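Heduver trailer is out, thoughts?

marrowfat_p
5th January, 09:14
So the first trailer for Heduver has landed. Dezső Pintér directing, adapted from the Horrocks novel, lighthouse inspector goes to an island, island turns out to have opinions. I read the book in September and it is 300 pages of fog, so I'm curious what they found to put in a trailer.
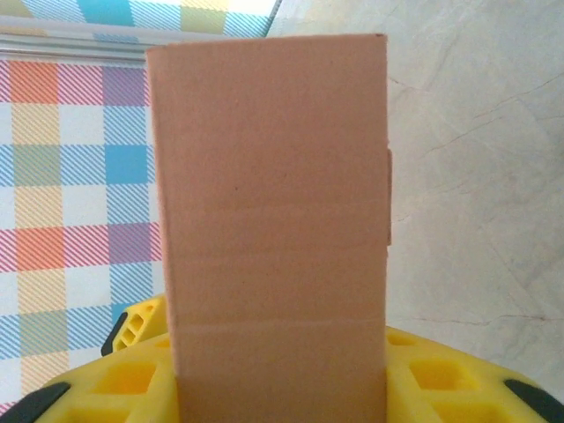
Mostly fog, as far as I can tell. Plus a bell. I loved it.

tin_lid
Re: Heduver trailer
Two minutes of a man holding a lantern up to things. The lantern should get top billing.

Quillfeather
Re: Heduver trailer
The lantern is in the book, tin_lid. It's practically the narrator. What worries me is the housekeeper, who gets one line and seems to have lost 30 years.

marrowfat_p
Re: Heduver trailer
They do that. She'll have a romance by the second act, you watch.

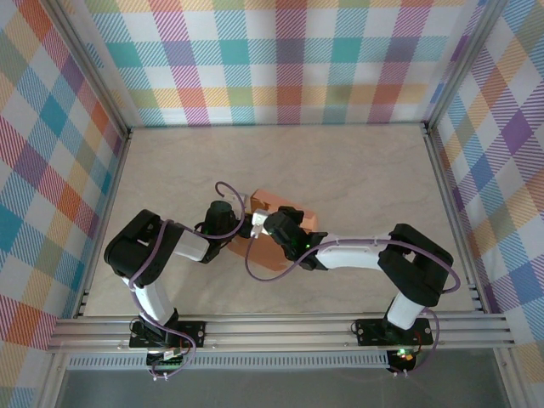 Two arms, one cardboard box, plaid on three sides

Lendska_Les
Re: Heduver trailer
Unpopular view, but Pintér hasn't made a decent film since Indach. The last one had 5 endings and I was asleep for the good one.

Quillfeather
Re: Heduver trailer
Indach was the dull one! Eight people in a barn, whispering. I wanted subtitles and it was in English.

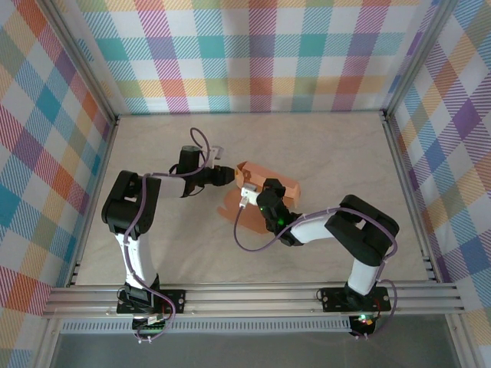 And before anyone says "atmosphere", my garage has atmosphere and I don't charge for it.

Lendska_Les
Re: Heduver trailer
The whispering was the point. You're meant to lean in.

tin_lid
Re: Heduver trailer
I leaned in and got crisps down my jumper. Any word on whether it's a film or a series? The trailer just says "coming", like a threat.

marrowfat_p
Re: Heduver trailer
Series, 6 parts. Which is at least two too many for that plot, and I say that as someone who will watch all of them in one go with the curtains shut.
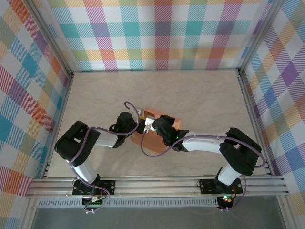 If they've kept the chapter with the drowned piano I'll forgive the rest, housekeeper included.

Quillfeather
Re: Heduver trailer
They've cut the piano. Bloke who does the soundtrack let it slip in an interview.

marrowfat_p
Re: Heduver trailer
Right, well, I'm furious now.

Lendska_Les
Re: Heduver trailer
Still watching it though?

marrowfat_p
Re: Heduver trailer
Obviously.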